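Home | Syllabus | Notes | Labs | Contact
Print this page | E-mail this page
Filed under: Week 6 handouts, Robots at Work

Can it plug in a cable yet?

Last Thursday we got stuck on laundry, so I want to start somewhere smaller. Everybody asks me when a machine will fold the towels. I'd like you to ask when one will push a plastic plug into a plastic socket 200 times in a row and get every one of them in straight. That's a chore too, and on a shop floor it's still mostly done by people with good fingernails.

Think about what your hand does. You find the socket by eye, you get close, and then you more or less stop looking – the fingers take over. You wiggle a bit, you feel the plug line up, you push. A robot arm is great at the getting close part (has been for years!) and pretty poor at the wiggle.
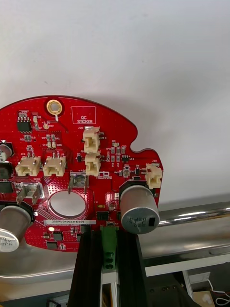
Sunil Thambiah wrote back on the draft of these notes that I was being too gloomy. In his view plugging in is nearly solved if you let the machine feel its way in, and the real trouble is the cable, because a cable never hangs the same way twice and you can't draw it up ahead of time.

I think he's half right, and I've stolen the cable point for the exam review. Look at the spacing on a board like this one. J20 has another connector directly beneath it, and J19 has a neighbor at its side. A gripper with fat fingers has to get in there without leaning on the tall capacitors, and shiny parts and bright metal can fool a camera about where an edge is.

Now the numbers from the Follcombe exercise, which you'll need for the homework. The arm made 300 tries at seating a plug and 79 of them failed. Before you laugh, sort the failures. Was the grip bad, was the aim bad, or did the cable drag the plug sideways? Those want very different fixes, and a better camera only helps with one of them.

Same thing at home, by the way. Loading a dishwasher is lots of small fits in tight places with slippery stuff.

For next time: read the Shenoy chapter, do problem 2, and bring a phone charger. We're plugging it in with our eyes shut.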